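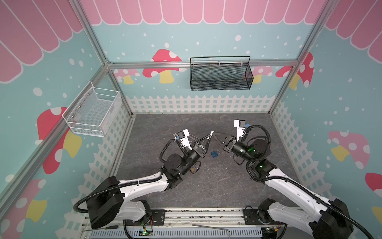

Fornen - ein Verzeichnis für Schlösser, Schlüssel und anderen Kleinkram

README, Version 2

Hallo und willkommen! Fornen ist meine Sammlung von Einträgen zu dem Zeug, das in jeder Werkstattschublade ganz unten liegt: Vorhängeschlösser, die dazugehörigen (oder eben nicht dazugehörigen) Schlüsselchen, Maulschlüssel, Muttern, Unterlegscheiben, Haken. Angefangen habe ich damit, weil ich mich mit Zoi Nikolaidis nicht einigen konnte, ob das eine Teil nun ein Gabelschlüssel oder ein Maulschlüssel ist. Beides geht, im Verzeichnis steht "Maulschlüssel", und "Gabelschlüssel" führt per Verweis dorthin. Zoi ist damit halbwegs zufrieden.

Der aktuelle Stand hat 1765 Einträge. Davon gehören 400 zur Gruppe Schlösser und Schlüssel, die ich im Juli komplett neu sortiert habe. Wer noch mit Version 1 arbeitet, sollte bitte weiter unten den Abschnitt zum Umstieg lesen, sonst gibt es Ärger mit den Kennungen.

Was steht in einem Eintrag?

Kennung: Buchstabe für die Gruppe plus laufende Nummer
Bezeichnung: der Name, den ich im Alltag benutzen würde
Auch bekannt als: alles, was mir sonst noch untergekommen ist
Farbe: vom Körper, beim Schloss der Bügel extra
Größe: klein, mittel, groß
Gehört zu: Kennung des Gegenstücks, falls es eins gibt
Bemerkung: freier Text, manchmal etwas länger geraten

Das Feld "Farbe" klingt harmlos, hat mich aber die meiste Zeit gekostet. Bei einem Vorhängeschloss will man ja wissen, welches gemeint ist, und "das silberne" hilft nicht weiter, wenn fast jeder Bügel silbern ist. Deshalb zählt der Körper: Das blaue Schloss ist blau, auch wenn der Bügel glänzt wie neu. Bei den kleinen goldfarbenen habe ich lange zwischen "gold" und "messing" geschwankt und schreibe jetzt einheitlich "messing". Suchen kann man nach beidem.

Die Größe ist absichtlich grob. Ich hatte in der ersten Fassung Maße in Millimetern drin, aber mal über den Bügel gemessen, mal nur den Körper, je nachdem, wer gerade den Messschieber in der Hand hatte. Kenji Lindqvist hat mir das zu Recht um die Ohren gehauen. Wer Millimeter braucht, findet die alten Werte in der Datei masse_alt.csv, aber verlasst euch bitte nicht darauf.
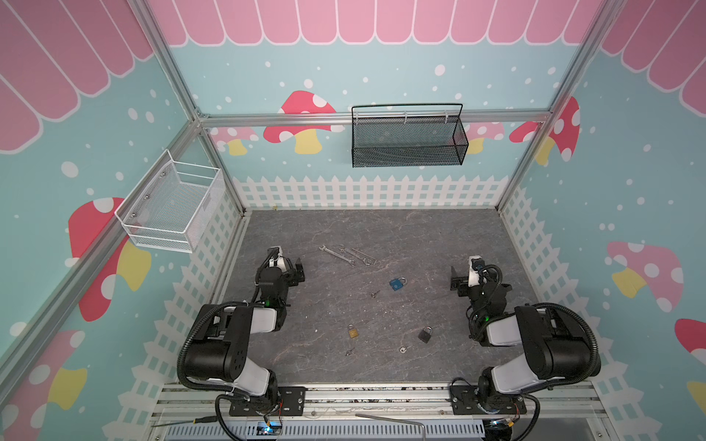

Maulschlüssel, Vorhängeschlösser, kleine Schlüssel und eine Mutter auf der grau marmorierten Fläche.

Schlösser und Schlüssel

Ein Schloss und sein Schlüssel sind bei mir immer getrennte Einträge. Ich weiß, das ist umständlich! Aber Schlüssel gehen verloren, Schlösser bleiben übrig, und dann möchte ich nicht einen halben Eintrag herumliegen haben. Das Feld "Gehört zu" verbindet die beiden. Steht dort ein Fragezeichen, hat niemand ausprobiert, ob der Schlüssel passt. Dass er danebenlag, reicht mir nicht als Beweis - damit bin ich schon zu oft hereingefallen.

Zahlenschlösser fehlen übrigens noch ganz. Fahrradschlösser nehme ich nicht auf, die sind mir zu groß, und bei Kofferschlössern entscheide ich nach Laune. Sagt gern Bescheid, wenn euch eins fehlt.

Maulschlüssel

Erfasst wird jedes Exemplar einzeln, auch wenn es aus einem Satz stammt. Die Reihenfolge innerhalb eines Satzes geht von lang nach kurz. Ringschlüssel und die Kombination aus beidem haben eine eigene Untergruppe, bitte nicht mischen. Im Feld "Bemerkung" notiere ich gern, ob auf dem Schaft noch etwas zu lesen ist. Wenn dort "blank" steht, heißt das nur, dass ich nichts entziffern konnte, und meine Augen waren auch schon mal besser.

Ein Wort zur Verwechslungsgefahr: Im Deutschen heißt beides "Schlüssel", das Ding fürs Schloss und das Ding für die Mutter. In Version 1 lagen deshalb Maulschlüssel in der Gruppe S neben Türschlüsseln, und Gus Blackwood bekam beim Filtern die schönsten Ergebnisse. Jetzt ist S nur noch für alles, was ein Schloss ist oder eins öffnet. Werkzeug liegt unter W, Muttern und Scheiben unter M.

Die Dateien

fornen.csv - das ganze Verzeichnis, Semikolon als Trennzeichen, UTF-8
gruppen.txt - die 16 Gruppen mit kurzer Erklärung
verweise.csv - alle Zweitnamen und wohin sie zeigen
masse_alt.csv - siehe oben, auf eigene Gefahr
umstieg.csv - alte Kennung links, neue Kennung rechts

Umlaute sind überall ausgeschrieben, also "Schlösser" und nicht "Schloesser". Falls euer Tabellenprogramm daraus Buchstabensalat macht, beim Import von Hand UTF-8 einstellen.

Umstieg von Version 1

Alte Kennungen werden nicht neu vergeben. Wenn ihr eigene Listen führt, jagt sie einmal durch umstieg.csv und schaut danach kurz in die Gruppe S. Dort hat sich am meisten verschoben. Ein paar Einträge haben rechts ein leeres Feld, das waren Dubletten, meistens dasselbe Schloss einmal als "blau" und einmal als "dunkelblau".

Bekannte Macken

Bei den Muttern fehlt oft die Angabe, ob Sechskant oder Rändel. Ich trage das nach, aber es zieht sich. Runde Teile stehen teilweise noch unter "Sonstiges".
"Schwarz" kann lackiert oder kunststoffummantelt sein, das unterscheidet das Verzeichnis bisher nicht.
Die Zweitnamen sind ziemlich süddeutsch gefärbt. Wer aus dem Norden etwas beisteuern mag: sehr gern!

Mitmachen

Neue Einträge am liebsten als einzelne Zeile im Format von fornen.csv, die Kennung einfach leer lassen. Bitte keine ganzen Schubladen auf einmal, ich gehe alles selbst durch und meistens abends nach 20 Uhr. Korrekturen an Farben nehme ich an, über "messing" diskutiere ich nicht mehr.

Ihr dürft alles benutzen, verändern und weitergeben. Nennt bitte den Namen Fornen und die Version dazu, damit man später noch weiß, welche Kennungen gemeint sind.

Danke an Keisha Lindqvist fürs Durchsehen der Verweise und an Ansel Whitfield, der mir einen ganzen Karton Schlösser überlassen hat. Für etliche davon steht im Feld "Gehört zu" immer noch ein Fragezeichen.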